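News > Newsletter > Garden and Kitchen

12/08/2021
By the Vistley Growers newsletter desk

Drying mint and lemon balm before the summer ends

Many readers in Vistley have written to us that their mint has become too big again. It is a common problem in August, and the best answer is to cut it now and dry it for the winter. Lemon balm, which grows in the same greedy way, can be treated just the same.

Cut the stems in the morning, when the dew has gone but the sun is not yet strong. Leave two pairs of leaves on each stem and the plant will grow again before autumn. Take off any leaf with brown or orange spots – this can be mint rust, and it should not go in the compost.
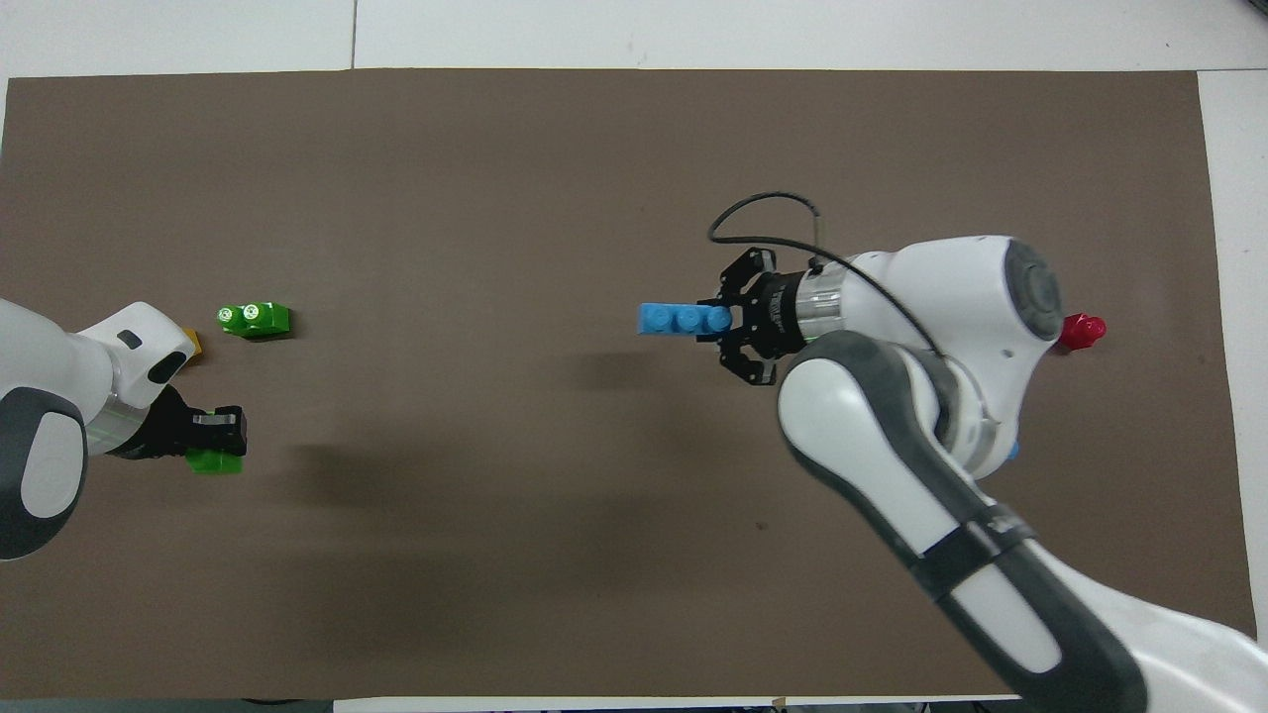
Brown mat on the white table.

Tie the stems in small bunches and hang them with the heads down in a dark, airy room. If you have no place for hanging, lay the leaves in one layer on a tray and turn them every day. In our experience seven days are enough in dry weather. The leaf is ready when it breaks between your fingers and does not bend.

An oven is also possible, but please keep it very low and leave the door a little open. At 70 degrees the leaves already lose much of their smell, so we prefer patience. Keep the dried leaves whole in a jar with a good lid, and crush them only when you make the tea.
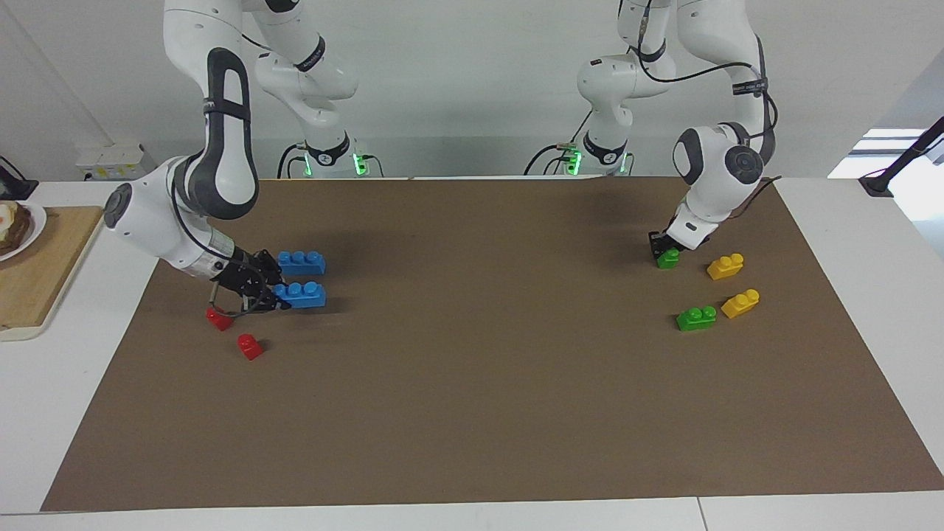
The table with brown paper laid out.

For those who planted in April from the Furnance seed packets, the plants are still young. Take only the tips this year. The Panicker nursery on the Covside road has strong pots of apple mint for anyone who wants to begin now, and it will root well before the frost. Put it in a pot and not in the open bed, or next summer you will write to us also.

Our herb swap list has now 1,908 entries, and lemon balm is still the plant most often offered. If you would like some, please reply to this newsletter with the name of your street.

You receive this newsletter because you signed up on our website. You can unsubscribe at any time.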